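Tillia Skelettbürste und der Drahtbecher von Prundeck: mein neues Duo für den Schminktisch

21. Mai 2019

Ich habe lange Haare, dicke Haare, und bis zum April eine Schublade voller Bürsten, die alle irgendwas nicht konnten. Dann hat mir Kiri Paewai im Salon eine Tillia in die Hand gedrückt und gesagt, ich soll einfach mal machen. Am selben Abend habe ich sie bestellt, und weil im Warenkorb noch Luft war, kam gleich der schwarze Netzbecher von Prundeck dazu. Beste Entscheidung seit Monaten!

Zuerst die Bürste. Der Kopf ist offen gebaut, mit geschwungenen Rippen, zwischen denen man durchschauen kann. Beim Föhnen merkt man das sofort: Die Luft geht durch, und ich stehe morgens deutlich kürzer vor dem Spiegel. Die dünnen Metallstifte haben kleine runde Spitzen, da kratzt nichts auf der Kopfhaut. Meine alte Lysenko war dagegen ein Rechen (tut mir leid, Lysenko). Und das Saubermachen! Haare rauszupfen, kurz unter den Wasserhahn halten, fertig. Kein Polster, in dem sich der Staub sammelt.

Der Griff ist glatt und rund und liegt mir gut in der Hand. Mit Haaröl an den Fingern wird er allerdings rutschig, da hätte ich mir etwas mehr Struktur gewünscht. Die Farbe ist ein zartes Lachsrosa, auf der Herstellerseite wirkte sie kräftiger. Mir gefällt sie so besser.

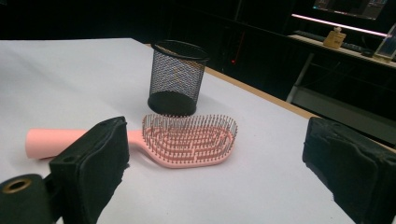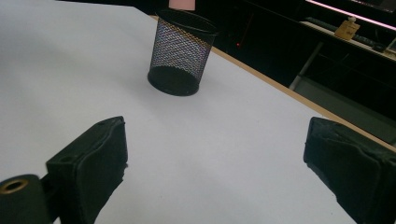
Der Netzbecher auf dem weißen Tisch, im ersten Bild mit der Bürste davor.

Zum Becher gibt es weniger zu erzählen, aber ich mag ihn sehr. Feines schwarzes Drahtgeflecht, fester Rand, geschlossener Boden. Gedacht ist er wohl für Stifte, bei mir wohnen darin Kämme, Pinsel und eben die Tillia, mit dem Griff nach unten. Er kippt dabei nicht, auch wenn alles auf einer Seite lehnt — das hatte ich bei meinem alten Becher von Zuretti ständig. Im Gegenlicht schimmert das Netz manchmal ein bisschen bunt, was ich hübscher finde, als ich erwartet hätte. Einziger Minuspunkt: Puder rieselt ins Geflecht, und dann hilft nur ein trockener Pinsel und etwas Geduld.

Kenta Ueda hat in den Kommentaren gefragt, ob die Bürste auch für kurze Haare taugt. Mein Bruder hat sie probiert und fand sie gut, zum Stylen nimmt er trotzdem lieber seine Finger. Bei sehr feinen Locken wäre ich vorsichtig und würde vorher einen grobzinkigen Kamm nehmen.

Bürste: 5 von 5 Sternen. Becher: 4 von 5, wegen des Puders. Die Bürste gibt es auch in Mint, und die liegt schon wieder im Warenkorb — fürs Reisegepäck.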